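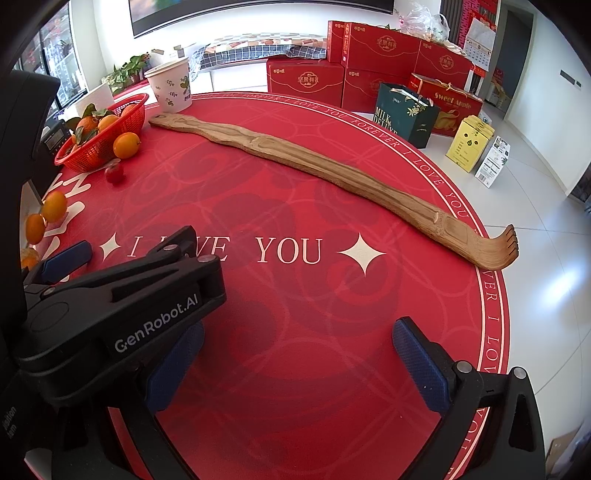 Project report, Media Literacy elective
Group 5
Submitted 2019-11-19

What we looked at

How a false message moves through family and neighborhood chat groups, and what makes people stop passing it on. We picked one rumor and followed it. The rumor said the Iltberg water plant was going to shut off the supply for a week and that everyone had to register their meter by text or lose service. Not true. The water office never planned a shutoff, there is no meter registration by text, and the phone number in the message didn't work when we tried it.

First we wanted to do three rumors. No time.

Where it came from

Best we can tell, it started with a real notice. In August the water office put up a paper notice for Rajput Street, one street, supply off for one afternoon for pipe work. Somebody took a photo of it with the top part cropped out so you can't see the street name or the date. The "register your meter" part was typed under the photo as a caption. So half of it is real, and that made it hard to argue with. My uncle kept saying but look, there's the stamp.

By the second week there were versions with no photo at all, just text, and the shutoff had grown from "a week" to "up to ten days".

How we collected the messages

We asked classmates and relatives to forward us any copy they got. Names and numbers were taken out before anything went in the spreadsheet. Farzana Minhas did the sorting and also the chart, which is in the appendix. We got 640 copies all together. A lot of those are the same text word for word, so we grouped them. If only the emoji changed we called it the same version.

We also handed out a short survey at the Bodach bus station and at school. Paper, one page. People filled it out standing up so some of the handwriting is rough and we had to throw a few out.

What we found

Most copies came from family groups. We expected school groups to be the worst and they weren't, although people at school might just delete things faster, we can't tell from our data.

The cropped photo did better than the text. In the survey, people who saw the photo were more likely to say they believed it. A lot of them wrote some version of "it looked official".

Most people who forwarded it said they weren't sure it was true. They sent it "just in case". This came up so often that we added a column for it halfway thru, so the early surveys were recoded by hand. Could be mistakes there.

The water office posted a correction on its page. It had nearly 1,000 shares when we last checked. One single post of the rumor, in a public buy and sell group, had 2,545. And the correction repeated the rumor in its first line in big letters, and in a phone preview that first line is all you see. Two people in our survey thought the correction WAS the warning.

The thing that worked best was a person in the group saying it was false and putting up the full notice with the street name showing. In the groups where we saw this the forwarding mostly stopped the same day. Small number of groups though.

Checking tool

We tried the Ulano image search on the photo. It found the cropped version in a lot of places but not the original. We only found the original by going to Rajput Street, where the notice was still taped to a pole.

Problems

Our copies come from people we know, so this isn't a fair sample of the town. We didn't save dates for the first batch, so the timeline has a hole in it. Also nobody under 13 was asked becuase of the permission forms.

What we'd do next time

Save the date and the group type from day one. Ask what people did after they found out it was false. We only asked if they sent it, not if they took it back or told anyone. Start with one rumor, not three. And print more surveys, we ran out at the station and had to go back on the weekend.

Appendix A is the chart, Appendix B is the survey page, Appendix C has the five most common versions of the message with phone numbers blacked out.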